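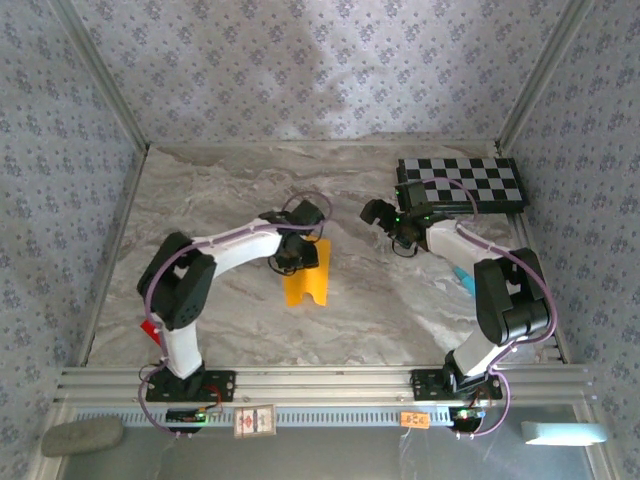 3 min read

Covadonga Arroyo has spent 15 months trying to get two robot arms to tidy a table. Her team at Flitbridge works on small jobs: pick up a thing, pass it across, put it down.

The passing is the hard part. Both grippers have to meet in the middle, and one must let go at the right moment – too early and the piece drops.

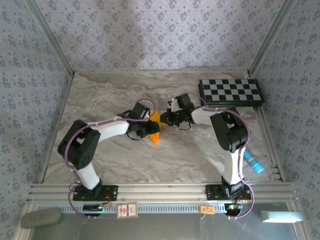 The team logged 358 handovers in May. Soft items gave the least trouble, Arroyo says. Odd shapes gave the most.

Crescencio Rivas, who runs the packing floor at Penier, is still waiting. His crew fills 1000 boxes a shift. "I'd take a slow machine," he says. "I can't take one that needs watching."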